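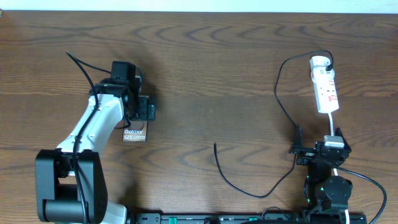

Alper Uçar wants to know if the Granavora kit is worth the money for somebody who has never soldered a thing in their life, and whether two arms are really twice the fun of one. He left that under my January post and I promised him a proper answer, so let's go!

Short version: yes to the first, sort of to the second.

The Granavora is the two-arm desktop kit from Reseo. I paid for mine, they didn't send it to me, and I bought it through Stoltska because they had it in stock and Reseo's own shop didn't. You get parts for both arms, a gripper for each, the long black rail with all the little holes in it, and a bag of screws that I'm convinced was packed by someone in a hurry. No soldering at all, Alper. The motors daisy-chain with little clip connectors and if you can build a flat-pack bookcase you can build this.

It does take a while, though. I needed 11 hours spread over a bunch of evenings, and at least two of those went on one arm because I put the shoulder motor in backwards (the drawing on that page is tiny, and I was tired). The manual is 35 pages long and the first half is great. Then you get to the grippers and suddenly it's one drawing per page and good luck to you. Somebody who goes by Thân on the Reseo forum has rewritten that whole chapter with better step order, and I'd print that before you even open the box.

My arms don't match, by the way. You can pick your shell color per arm, so I went with white on the left and mostly black on the right. I thought I'd regret it and I love it. It's so much easier to talk about "the white one" when you're shouting settings across the room to yourself.

Okay, the rail. I was ready to skip it and just clamp everything to the table, and I'm glad I didn't. With both bases on one rail the distance between the arms stays put, so anything you teach them on one evening has a fighting chance of working the next. The green markings along it help too – I write them down in my notebook every time I move something.

What do I do with it? Mostly small, silly stuff with whatever is lying around. Phone boxes are my favorite practice object. The Galaxy S25 Ultra one is nice and flat and has crisp edges, and plug adapters are good if you want a chunkier shape. Soft things like socks are a nightmare, so save those for later.

Now the grumbles. Cables! There are so many cables. Reseo gives you a few clips and they aren't enough, and my table looks like a plate of black spaghetti most of the time. Have a power strip ready with more sockets than you think you need, and buy a pack of hook-and-loop ties while you're at it. The software is fine once it's running, but version 1744 kept forgetting my calibration for the black arm whenever I closed the laptop. Support answered me the next morning with a workaround (save the profile by hand before you quit), and I've been doing that ever since.

As for one arm or two: start with one if money is tight. The second goes on the same rail later and the software picks it up with no fuss. I went straight for both and spent the first few weeks using only the white one anyway.

Next up I'm swapping the gripper pads for something with more grip, and I'll post the part numbers once I've settled on a set.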